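7.4 Der Greifer lässt den Beutel nicht los (Meldung 1710)

Dieser Abschnitt gilt für die Zelle Giltico mit Fingerhand, ab Softwarestand August. Die Meldung 1710 erscheint, wenn die Steuerung das Öffnen der Hand befohlen hat, aber die Finger nach 500 ms noch nicht in der Endlage sind. Der Arm bleibt dann stehen und hält seine Position. Die Motoren sind weiter unter Spannung.

VORSICHT: Quetschgefahr. Die Finger können sich ohne Ankündigung bewegen, auch wenn der Arm still steht. Greifen Sie nie zwischen die Finger, solange die Anzeige „Antrieb bereit“ leuchtet.

Am häufigsten tritt der Fehler bei dünnen Kunststoffbeuteln auf. Die Folie legt sich in Falten und kann in den Spalt an einem Fingergelenk kommen. 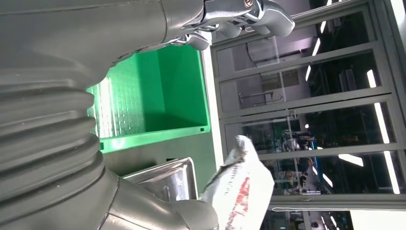
Abb. 7-3: Arm mit Faltenbalg und Fingerhand, grüner Behälter und weißer Kunststoffbeutel

Gehen Sie in dieser Reihenfolge vor:

1. Drücken Sie den Not-Halt am Bediengerät. Der Arm senkt sich dabei bis zu 2 cm, das ist normal.

2. Warten Sie 15 Sekunden, bis die Anzeige „Antrieb bereit“ erloschen ist.

3. Stützen Sie den Arm von unten. Halten Sie ihn nicht am Faltenbalg fest, der Balg ist kein Griff und reißt an den Rippen ein.

4. Nehmen Sie den Behälter aus dem Arbeitsbereich.

5. Drehen Sie die Finger einzeln von Hand auf. Ziehen Sie nicht an dem Beutel.

6. Entfernen Sie Folienreste mit der Kunststoffpinzette aus dem Zubehör. Metallwerkzeug beschädigt die Gelenkstifte.

7. Entriegeln Sie den Not-Halt und wählen Sie im Menü „Hand“ den Punkt „Referenzfahrt“.

Hinweis: Die Referenzfahrt darf nur mit leerer Hand gestartet werden. Sonst speichert die Steuerung eine falsche Endlage, und die Meldung 1710 kommt bei jedem Griff wieder.

Wenn der Fehler nach der Referenzfahrt bleibt, ist meistens der Seilzug von einem Finger gelängt. Diese Reparatur macht nur der Service Wróbel in Jirkport. Bitte geben Sie die Seriennummer an und schicken Sie die Protokolldatei mit, siehe Abschnitt 9.2.

Stand: Freitag, 7. Juni 2024, Vorabfassung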